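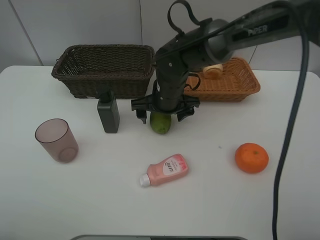
Re: [homebots] Can it clear a table yet?

To the list, and with thanks to whoever at the Barndale end asked the question below, because I have now had three cups of coffee over it and got no work done.

> I keep seeing the word "chores" in the subject lines here
> and would like a straight answer. My kitchen table has
> fruit on it, a cup, a bottle or two, the usual. If I spent
> 3000 on an arm this month, would the table be clear by
> October? My sister-in-law says buy a bigger table.
> Also, does anyone still have the Futitz mounting notes?
> The link in the archive is dead.

Straight answer: no. Longer answer: some of it, slowly, while you stand there.

Take the table at the top of this message. A PIPER arm, a two-finger gripper, a green pear-shaped fruit between the fingers, and two perfectly good baskets at the back. As chores go it's a gift. The tabletop is white, the light is kind, and there's no toddler. Your kitchen will not be like this. Mine has mail on it.

The fruit is the easy part, and I include the mandarin. Round things of a decent size forgive a lot. You can come down a bit off center and the fingers will usually sort it out for you. On our setup here in Cáceres we ran a fruit-to-basket job 20 times in one afternoon and got 17. Of the three we lost, two rolled and one was squeezed in a way I would not want done to anything I planned to eat.

Cups are where I start to sweat. A see-through plastic cup like the mauve one is a nuisance for a lot of depth cameras, which tend to look straight through it and report a table. Ours once closed very carefully on the air behind a tumbler, lifted the air, and put it in the basket. The log said success.

Then bottles. Standing up, fine, grab the body and mind the neck. Lying down at an angle, like the pink one, you have to turn the wrist to match and get low enough without rapping the tabletop. And if your idea of "cleared" includes standing it up again, add a month. People who write demos know this, so watch which way up the bottles are before you get excited.

The part I can't answer is which things go in which basket. You know that, because it's your kitchen. The arm doesn't, and so you end up telling it, item by item, and by then you could have done the job and sat down.

The Clanon people will object that their newer policy handles mixed items, and they posted numbers in September to show it. Fine. I read all of it, and I liked it. I'd still like to see it done with somebody else's groceries - picked by someone who dislikes them.

On cost: 3000 may get you an arm, depending on whose. It won't get you the table clamp, the cameras, the spare fingers or the evenings. I've spent 765 on small parts alone and I have a drawer of brackets that fit nothing. Cable routing is its own hobby. Leave plenty of slack, then find out where the slack wants to go.

So if you want a clear table, your sister-in-law is closer than she knows, though I'd try a tray first. If you want to spend the winter muttering at a mandarin, buy the arm and write to us often.

I do have the Futitz notes, the older set, with the wrong bolt size on the second page. I'll put them in the list files tonight after nine.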